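21 Jan 2023

Back on the cupboard doors. Man-lok had the list pinned up before I got my coat off: 65 opens by the end of the day, same cabinet, same handle, start from a different spot each time. I said it would learn this cabinet and nothing else. He said that was Raltell's problem. I'm not sure it is.

Kalliopi drove for the morning and I kept the log. My view, for what it's worth, is that we are teaching the thing to copy Kalliopi. She always comes in low and a bit from the left, so every example comes in low and a bit from the left, and then someone in a meeting will call that a policy. Zihan says variety comes out in the wash once there's enough of it. He said the same in December about the drawers.
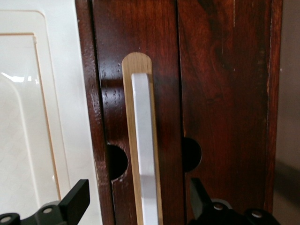

Wrist view, a finger either side of the pale handle.

And why this cabinet? Dark shiny varnish, glare on it, and two half-round notches cut in the doors as well as the handle. A person would know straight off which to go for. I asked whether we ought to record some opens using the notches and was told it wasn't in the plan from Clidolley. Fine.

We threw out 6 before lunch, 3 of them my fault for labelling them wrong. I'd have thrown out more. If she hesitates and then corrects herself, does that count as good or bad? Sebastián says good, Alasdair says bad, and the sheet only has one box - so I tick it and write a note that I doubt anyone reads.

Finished 20 short. Shoulders ache. Must ask about the other cabinet tomorrow.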